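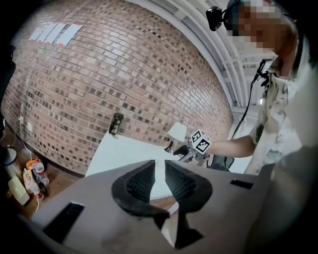
brick wall, white table, the little lamp

Sunday, late. Feet wrecked. Writing this fast before I fall asleep on top of it.

So the walk. Ginelstead to Trelora along the old canal, 15 miles on the sign and more than that the way I did it. Up at 5, oatmeal, two coffees, forgot the sunscreen, in March, who gets burned in March. Me. Back of the neck, and one ear for some reason.

First stretch was easy. Towpath dry most of the way, mud by the locks. Mist on the water till after eight. Heron standing on one leg by the second bridge, didn't even look at me. Ate half my sandwich way too early. Told myself I wouldn't and then did.

The left boot started in around the quarry. Same spot as last fall, outside of the heel. Stopped, taped it, sock back on, fine for an hour, then not fine. Need to give up on those boots. I keep saying that. They cost 213 dollars so I keep wearing them and they keep eating my heel. Next payday, new ones, a half size up, no more arguing with myself in the store.

Peixoto was closed!! I had been thinking about that bakery since the night before. The almond thing, the one with the burnt edges. Handwritten note on the door, back Tuesday. Stood there like a dog outside a grocery store. Ate the other half of the sandwich on the step and then an orange, which was dry inside.
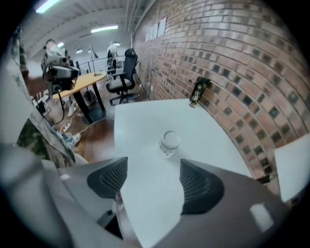

After that the path leaves the canal and goes up through the sheep fields, and that's the part I always forget. It's steep. It doesn't look steep on the map. 3 stiles, one with the top board gone, so I went over it on my stomach, very graceful. Lambs everywhere. One had got itself on the wrong side of the fence and was yelling, mother yelling back, neither one doing a thing about it. I tried to herd it toward the gap and it ran the other way, obviosuly. Gave up. Looked back from the top and they were together again, so it managed fine without me.

Wind at the top was awful. Hat went, chased it, got it. Could see the Grasora chimneys from up there, and a strip of the ocean, or maybe just light on the reservoir, couldn't tell. Stood a few minutes anyway. Felt good. First time all month my head has been quiet. Wasn't thinking about the rent or the tooth or work.

Then down down down, knees complaining the whole way. Missed the turn by the chapel, added a mile at least. Walked back along the road with trucks going past, hated that part. Got to Trelora with 20 minutes to spare before the bus and spent all of them lying flat on a bench. A woman asked if I was OK. Said yes. Think I was.

Bus smelled like chips. Wanted chips. Had no cash.

Home, bath, beans on toast, second round of beans on toast. Blister is the size of a quarter, going to leave it alone tonite. Neck is hot. Aloe is in the fridge door if it hasn't expired.

To do: boots. Sunscreen in the bag and LEAVE it there. Dentist, call first thing. Look up which days Peixoto is open before going all that way again.

Want to do it the other direction in the summer, hill first while the legs are still fresh. Phone's at nothing, charger's in the kitchen, not getting up. Lights out.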